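Buy the Boring Gripper First

18 November 2018
By Vivek Mishra

I have a soft spot for fancy robot hands. Last February I talked my boss at Fomeck into the Flukura, which has 11 settings for squeeze alone, and I spent two weeks fiddling with every one of them. Then I bolted on the plain Proltberg and got more done by lunch.

So my advice is simple - get the dull one, and put the money into better tests. We ran 100 picks per hand and the fancy one won by 2. Two! For a part that cost us $2,045 more, I'd rather have a second camera.

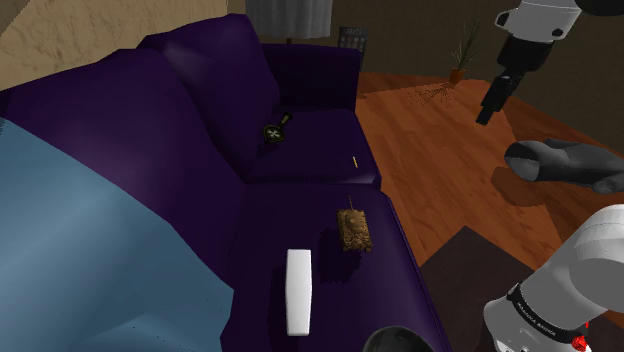
3 min read

And please, stop testing on bare tables. I like a simulated living room, with a frying pan and a toy tank sitting on sofa cushions and a blanket over one side. Cushions have creases and slopes, and that's where I want to compare hands - well before anybody argues over a spec sheet.

Contact | © 2018 Vivek Mishra | Back to top

Related
Two Cameras or One?
The Fitzgerald Controller, a Year On
Why I Still Label My Cables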